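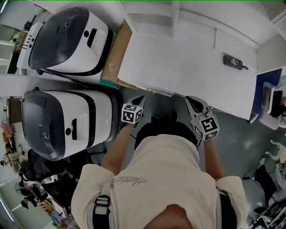
The loan paddles are the first ones her players have not asked to swap after a week, Bernadette Park wrote from Helside in reply to our fall survey, and she would like the next batch to be the same blade with a slightly thinner sponge. Her full comments went to you with the survey results. Most of what follows deals with the points she and the other sites raised.

Progress report to the Widar Fund
Loan Paddle Program, Brallton Table Tennis Center
November 7, 2023

Paddles
All 200 paddles in the grant have been delivered. They are five-ply all-around blades with flared handles, supplied by Kasprzak and assembled here. We glued the rubbers ourselves to save on the unit price. The first sheets went on badly — too much glue near the handle, which left a ridge under the index finger — and those paddles were stripped and redone before they went out. Gluing is slower than we planned for. We now put two thin coats on the sponge and one on the blade, and leave them to dry fully before pressing.

Of the paddles delivered, 46 have come back for repair since January. Most of these were edge damage from hitting the table. Side tape was not in the original budget. We have bought it out of the repair line and now tape every paddle before it leaves the building. Returns for chipped edges have dropped since then, but the taped paddles have not been out as long as the others and we would wait until spring before reading much into it.

A smaller group came back with loose handles. Kasprzak has looked at these and agreed that one side of the grip was short of glue at the factory. They are replacing the blades at no cost. We are keeping the old rubbers where they can be peeled off whole.

Rubbers
The original request named one rubber for every paddle, with a 2.0 mm sponge. Coaches at both sites report that it suits players who have been training for a year or more. Beginners hit long with it, especially on the backhand, and shorten their swing to keep the ball on the table. Helside tried a 1.5 mm sheet of the same rubber for one term. The coaches there say that new players hold a drive rally sooner and are more willing to play a full stroke.

We would like to order the thinner sheet for half of the replacement stock. The price is the same. This changes the specification in section 4 of the agreement, so we need your written approval before we place the order.

Loans
There were 681 loans in the period. A loan is counted each time a paddle is signed out, so a player who renews each month appears more than once. The sign-out sheet has been changed to include a player number, and the next report will give players and loans separately. Please do not compare the present figure with the one in the application, which was for players only.

Late returns are still a problem during school breaks. We tried a deposit at Brallton for one month and dropped it, as fewer beginners signed paddles out and the late ones were no less late. Helside sends a text message two days before the due date. We will do the same here from January.

Coaching sessions
The equipment sessions are running as planned. Each one covers how to clean a rubber, how to store a paddle, and how to tell when a sheet has lost its grip. We have added a short part on grip size, which coaches asked for. The flared handle is too thick for some of the younger players, who end up holding the paddle by the blade. Sanding the handle down helps a little but takes time and voids the replacement terms with Kasprzak. A junior handle is available on the same blade and we have asked for 20 of them on trial.

Budget
Spending on blades is slightly under budget. Rubbers are on budget. The repair line is overspent because of the side tape, and we ask to move the savings on blades across to cover it. No additional money is needed. Receipts are in the attached folder, sorted by supplier — the two for glue are filed under Kasprzak because they came on the same invoice as the blades.

Delays
The storage cabinets for Helside have not arrived. The supplier has moved the delivery date twice. In the meantime the paddles there are kept in their cases in the coaches' office, which is dry but gets warm in the afternoon, so the rubbers are being checked more often for bubbling. None has been found so far.

Decisions needed from the Fund
Approval of the 1.5 mm sponge for half of the replacement stock.
Approval to move the savings on blades to the repair line.
Confirmation that the junior handles can be charged to the grant if the trial goes well.

A reply on the first item by the end of the month would let us place the order in time for January.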